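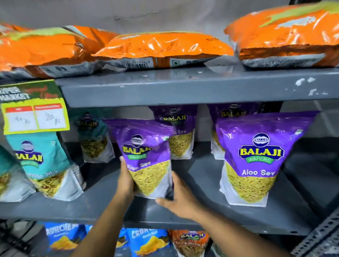

The Aloo Sev Shift

By the second week I could have told you the weight of a packet of Aloo Sev in my sleep, and according to my wife I very nearly did, sitting up in bed with both hands out in front of me as though somebody were about to pass me a baby.

It was the hands they wanted, you see. Cristóbal Acuña, who had hired me over the telephone after one question (was I patient?), explained it on my first morning while he tightened the strap of the camera round my forehead. Skidura was building a system that would learn to tidy shop shelves, and it had to learn from people doing it properly, and doing it slightly differently every time, and now and then making a mess of it. My job was to take things off a shelf and put them back. There would be 700 goes at the snacks before we moved along to the tins.

"And if I drop one?" I asked.

"Then say 'dropped' and pick it up. We keep that as well."

I had spent 36 years behind the counter at Dreßler, the ironmonger's on Helton Road, and I don't believe anybody in all that time had told me my drops were worth keeping. I warmed to him at once.

So I went at the middle shelf, which was the purple and the teal, with the crisps below it and the big orange bags lying on their sides on the board above. Left hand round the edge of the packet, low down. Right hand flat against the other side, thumb towards the bottom. Ease it forward, tip it a little, bring it out past its neighbour. Say "lifted". Put it back. Say "placed". You would be surprised how much company there is in a shelf when you have had a good long look at it. I grew fond of the price label up on the left with its blue handwriting and its torn edges, and I used to wish it good morning until Cristóbal pointed out, very kindly, that somebody in Gimden had to listen to the sound and write it all down.

That somebody was called Maureen. I never met her, but her notes came back each day in the margin of the log, and they were good notes. "Clip 27, lovely slow approach." "Clip 204, is he humming?" I was humming. I hummed a little louder after that — only the old dance tunes, nothing to frighten the system — and a few days later she wrote the name of one beside the clip, spelt correctly, with a question mark she didn't need.

What bothered me, and I lay awake over it more than I'd admit to my daughter, was the left hand. I broke the wrist one August coming off the shop ladder, and ever since I have curled my fingers round things a touch further than I need to, in case. I could hear it in the crackle of the plastic. And it came to me that somewhere down the line a machine would be curling its fingers too far round a packet of sev, being careful on account of a ladder it had never been up.

I confessed this to Cristóbal over our sandwiches. He chewed for some time.

"Does it stop you dropping them?" he said.

"It does, rather."

"Then I'd like plenty of it, please," he said, and he brushed the crumbs off his knees and went to see about the camera battery, and I went back and put my hands out for the purple one on the left.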